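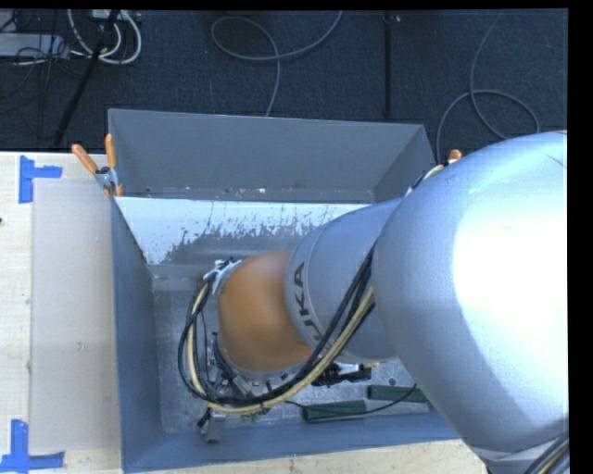

What is a bandana?

A bandana is a square piece of cloth, usually cotton, that people wear on the head, around the neck or around the wrist. Most bandanas have a pattern printed in one or two colors.

Where does the word come from?

The word comes from India. In Hindi, "bandhna" means "to tie." Long ago, cloth makers in India tied small parts of a cloth tightly with thread before they put it into the dye. The color could not reach the tied parts. When the thread came off, small dots and rings were left behind. This way of coloring cloth is called tie-dyeing, and it is still done today.

How did bandanas travel to other countries?

Traders carried the cloths from India to Europe by ship. People liked the bright colors, and workshops in Europe began to print their own. Many of these prints used a curved shape that looks like a drop with a bent tip. The shape is called paisley, after a town in Scotland where weavers made shawls with the same pattern.

Who wore them?

Farm workers wore bandanas to keep sweat out of their eyes. Cowhands pulled them over the nose and mouth when the air was full of dust. Railroad workers tied them around the neck. Later, musicians and athletes wore them too, and the bandana became a part of fashion as well as a part of work clothes.

How is a bandana folded for the head?

1. Lay the bandana flat.
2. Fold one corner over to the opposite corner to make a triangle.
3. Place the long edge across your forehead.
4. Bring the two side points behind your head and tie them over the third point.

Young children should ask an adult to tie the knot. A bandana should never be tied tightly around the neck, and it should be taken off before climbing or using playground equipment.

How should a bandana be washed?

A new bandana should be washed by itself the first time. Some dyes come out in the water and can color other clothes. Use cool water and hang the bandana up to dry. An adult can iron it if it is wrinkled.

Bandanas at the Rallum Textile Museum

The museum keeps 274 bandanas and neck cloths in its collection. Of these, 37 are on display in the Rezaei Gallery on floor 2. Visitors may look through a magnifying glass at the dots on a tie-dyed cloth and compare them with the dots on a printed one. Drawers below the display cases may be opened by children.

In April, Pouran Safavi of the education department leads a workshop in which children print a paper bandana with a wooden block. Aprons are provided. Children under eight must be accompanied by an adult.

Words to know

Dye: a substance that gives color to cloth.
Paisley: a curved pattern shaped like a drop with a bent tip.
Weaver: a person who makes cloth from thread.

Text: Sirkka Lahtinen. Reviewed by Davoud Sharifi, Collections.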